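3. Setting up your Warneck desk lamp

Before you plug anything in, do find a spot for the lamp that you'll be happy with for a good while, as the base grips quite firmly once it has settled.

1. Stand the base on a flat, dry surface and peel the film from the underside.
2. Push the stem into the base until you hear it click, then give it a gentle tug to be sure.
3. Plug the lead into the back of the base first, and only then into the wall.
4. Press and hold the front button for 2 seconds. The lamp will come on at its middle setting.

Now for the part most people enjoy, which is moving the head about until the light falls nicely! A low, slanting light gives strong shadows (lovely for models and ornaments), while a high one is kinder to the eyes for reading.

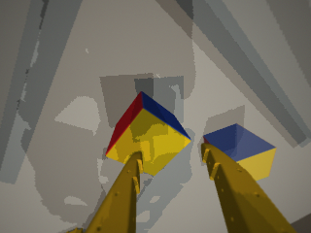

Fig. 3: Shadows across two coloured cubes on a pale surface.

5. Tilt the head a little at a time, holding it by the rim, and tighten the side knob when you like what you see.

Note: if the knob feels stiff, turn it back half a turn and try again. Please don't oil it.

Caution: the head gets warm in use. Let it cool for 17 minutes before you wipe it or change the bulb. Spare bulbs are sold under part number 1212.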